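Can a machine put the gym back in order?

13/11/2019

When people ask me if robots can do our chores yet, they usually mean the dishes or the laundry. I like to answer with a different chore, one which every small gym knows. At the end of the evening somebody must put the weights back. The discs go to their rack, the bars go to their holders, the cables must be off the floor, and then the floor is cleaned. It is dull work and it needs no diploma. I did it for two winters when I was a student, and I have been thinking about it ever since.

My opinion is that the machines can not do this work yet, and that we should say so more clearly. I write this as a person who likes machines and who wants them to succeed.

Last April I went to a trade fair to see a mobile arm called Hirnasa. On the stand it took a plastic box from a shelf and put it on a table, then back again, for the whole afternoon. It was beautiful to watch. The shelf was always at the same height and the box was always turned the same way. I asked if it could take the box from the floor, and the answer was a very polite brochure.

A real room is different from this stand. It has a shiny floor that throws the light back, and things stand where the last person left them.

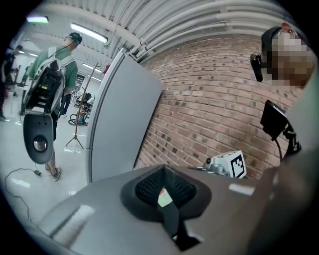
A large room with a glossy floor, a thin black cable running across it and a tall stand with three spread legs.

For a person such a room is not a problem. You step over the cable without looking at it. You walk around the stand. If another person is in your way, you wait a moment or you say sorry, and both of you know who will go first. A machine has to work out all of this, and every evening the answer is a little different.

Then comes the disc itself. A weight disc is perhaps the simplest object in the world, round and with a hole in the middle. But it is heavy for its size, and when it stands on its edge it can begin to roll. If it lies flat, the fingers have almost nothing to go under. We tip it up with one hand and catch it with the other, and our back and knees know already how heavy it will be. I have tried to explain to my nephew how to do this and I could not find the words. I think this is the centre of the whole question. The chores which we call easy are those for which we have no words, and for a long time the machines needed words, or at least rules. 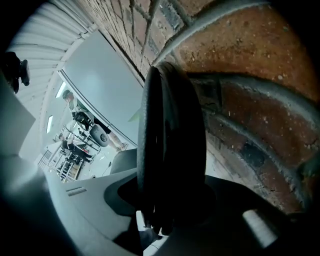
So the newer idea, to let the machine learn from many examples of people doing the job with their own hands, seems to me the right one. It is slower and less elegant than writing rules, and it asks for a great deal of patience. A small company in Prustwood, Hollenine, says that its system had 3309 tries at one single task, lifting a part from a bin, and that 1571 of them succeeded. I respect them for giving the second number. But a worker who drops the part more often than not would not keep the place very long.

My friends who are more hopeful tell me to wait eight years. Others say 12. It may be so. I only ask that we compare honestly. A robot which carries discs from one fixed place to another fixed place is a good tool, and the workshops in Pattinasarany have had such tools for a long time, behind a fence. A robot which comes into a room after a busy evening, sees what is out of its place and makes it tidy - this is another thing, and I have not seen it.

There is also the matter of price, which the brochures put on the last page or leave out. The gym where I worked paid me very little, and for this money I also changed the light tubes and told people when it was time to go home. A machine that does only the discs must be very cheap, or it must be very good at the discs. At present I would still give the keys to the student.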